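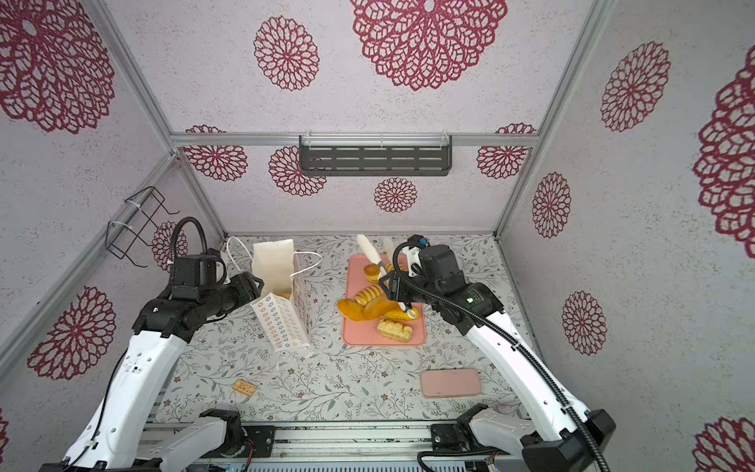
White paper bag with the rope handles, flower or cloud outlines on the front

Reneck gift wrap station, 2 months in

Bought in May after the third birthday party in a row where I was taping on the floor. Short version: keep it, but skip the cutter.

The good. Paper rod holds 2 full rolls and spins easy. Ribbon pegs are long enough for the fat spools. Folds flat, goes behind the closet door. Legs lock with a real click, no wobble on carpet.

The bad. Cutter bar is junk. Fine on thin paper, chews anything with foil on it. I went back to scissors after a week. Also the tape dispenser only takes the small core rolls, wich the listing does not mention. Instructions skip a step (feet go on BEFORE the side rails, trust me).

Trinity Iwasaki has the Bellitz one and hers cuts way cleaner, but it takes up the whole table and the drawer sticks. Tried it at her place, would not trade.

Bags: no slot for them. I hang mine off the end peg by the handles. Works ok, the bigger ones swing into your knees tho.

Customer service answered in a day and sent a new blade. Same problem with the new blade.

4 stars, would be 5 with a decent cutter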